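1/ Hilo sobre los vasitos de arroz precocido Esetti, variedad integral con sésamo. Llevo 7 semanas comiéndolos al mediodía y he ido anotando datos. Los compré con mi dinero.

2/ Formato: vaso de 125 g con tapa termosellada, conservación a temperatura ambiente. La caja trae doce. El pedido fue de dos cajas y llegó con un vaso abollado, sin pérdida de sellado.

3/ Ingredientes: arroz integral cocido, agua, aceite de girasol, sésamo tostado, sal. Sin conservantes declarados. El sésamo está repartido de forma irregular: en varios vasos se concentra en el fondo y conviene remover antes de servir.

4/ Preparación según envase: abrir hasta la línea de puntos, un minuto a 800 W. En mi microondas (700 W) un minuto deja el centro frío. Con 75 segundos queda uniforme. Más de 90 segundos y el borde se endurece.

5/ Textura: grano suelto, firme, con algo de resistencia al morder. Mejor que el arroz Culier en bolsa, que sale apelmazado y hay que separarlo con tenedor. Culier gana en precio por kilo – de eso no hay duda.

6/ Sabor: neutro tirando a tostado. La sal está baja para mi gusto. Con unas gotas de salsa de soja se corrige. No he notado el regusto ácido que tienen muchos arroces de larga duración.

7/ Precio: 2.893 pesos el vaso en la tienda en línea de Wostix, comprando caja completa. Suelto sube bastante. El Culier equivalente, por ración, está en 2.000.

8/ ¿Compensa la diferencia? Para cocinar en casa, no. Para la oficina, donde solo hay microondas y una cuchara, sí. El vaso sirve de plato y no hay que lavar nada.

9/ Me preguntan por las algas Kan, que mucha gente combina con este arroz. Paquete de láminas pequeñas, crujientes al abrir. Una vez abierto se ablandan en un par de horas si hay humedad. Cerrar con pinza no basta; en tarro de vidrio aguantan hasta el día siguiente.

10/ La combinación funciona: dos cucharaditas de arroz por lámina, doblar y comer enseguida. Si se deja montado, el alga absorbe vapor y se rompe.
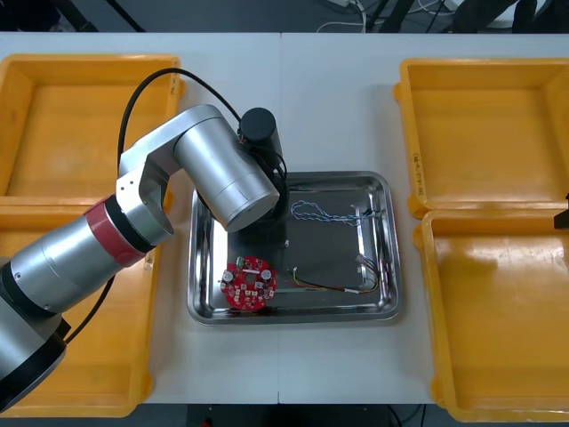 11/ Sobre la caducidad: los vasos de la primera caja marcaban nueve meses, los de la segunda solo cinco. Mismo vendedor, misma referencia. Revisad la fecha al recibir, sobre todo si compráis para almacenar.

12/ Finn Ostermann comentaba en respuesta a otro mensaje mío que el de sésamo y el natural son idénticos salvo por la semilla. No coincido. El natural lleva menos aceite y se seca antes al calentarlo. La lista de ingredientes es casi igual, pero el orden cambia.

13/ Saciedad: un vaso solo se queda corto como comida. Con una lata pequeña de atún o un huevo duro llego bien a media tarde.

14/ Puntos en contra: tapa difícil de abrir sin rasgarla (me ha pasado en cuatro vasos), sal escasa, precio por kilo alto y bastante plástico por ración.

15/ Nota: 4 de 5. He pedido otra caja, y de paso una de la variedad con quinoa. Cuando la haya probado añado los datos a este hilo.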